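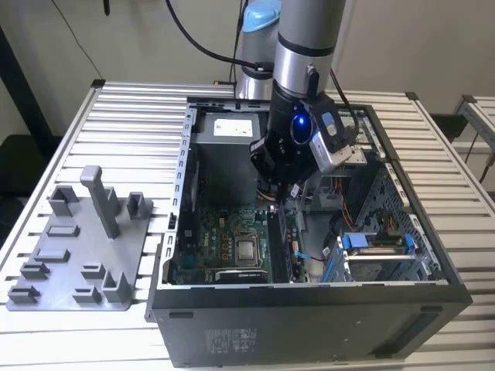
Section 3. Setting up the household retirement plan in Ticona

Read this section before you enter any amounts. It explains how to create a plan, how to add pensions and savings accounts, and how to share the finished plan with your adviser. It is valid for Ticona Desktop and for the browser version. Screens in the browser version can have a slightly different order.

Last revised: Feb 20, 2018

Before you begin

Have the following papers near you:
- the most recent yearly statement for each pension
- the current balance of each savings or investment account
- your household budget, if you completed Section 2
- the client number from your adviser's office (Trurkau clients find it on the first page of the welcome letter)

The first set-up needs about 80 minutes for a couple. You may stop at any moment and continue later. Press Save draft before you close the program, as drafts are not saved automatically.

3.1 Creating the plan

1. Open the menu Plans and choose New household plan.
2. Type a name for the plan. The name appears on all printed reports.
3. Enter the date of birth of each person in the household who will receive a pension.
4. Choose the planned retirement age for each person. It is allowed to choose different ages.
5. Choose the month in which your plan year begins. The standard setting is June. If your adviser uses another month, change it now.
6. Press Continue.

Caution: The month of the plan year cannot be changed after the first account has been added. If you chose the wrong month, you must delete the plan and start again from step 1.

3.2 Adding pensions

1. In the left column, press Pensions, then Add.
2. Select the type: workplace, personal or state.
3. Copy the expected yearly amount from your statement. Enter the amount before tax.
4. Mark the box Rises with prices only when the statement clearly says so. When you are in doubt, leave the box empty and ask your pension provider.
5. Press Save and repeat the steps for the next pension.

Note: Many statements show two amounts, one in today's money and one in future money. Use the amount in today's money. Ticona makes the conversion itself, and if you enter the future amount the result will be too high.

3.3 Adding savings and investments

1. Press Accounts, then Add.
2. Enter the balance and the date of this balance.
3. Choose the risk level, from 1 (cash only) to 7 (shares only). For a Grorkham Mixed Fund account the level is filled in for you and the field is grey.
4. Enter your monthly payment. If you do not pay in regularly, write 0.
5. If the account belongs to two persons, mark Joint. Do not enter it a second time under the other person.

Caution: The growth rates in Ticona are assumptions. They do not promise any result, and the real value of your investments can go down as well as up.

3.4 Sharing the plan with your adviser

1. Open the plan and press Share.
2. Enter your client number without spaces.
3. Choose Read only or Read and edit. We recommend Read only until your first meeting.
4. Press Send. A message with a confirmation code comes to your e-mail address.
5. Type the code in the field and press Confirm.

Note: The code is valid for 7 days. After this time, repeat the steps from the beginning.

If the message does not arrive, look first in your junk mail folder. Clients of the Stiltevville office must ask the office to switch on sharing before step 1, otherwise the Share button stays grey.

To end the sharing, open the same window and press Withdraw. Your adviser keeps any reports which were printed before, but cannot open the plan any more.

Continue with Section 4, Reading your yearly report.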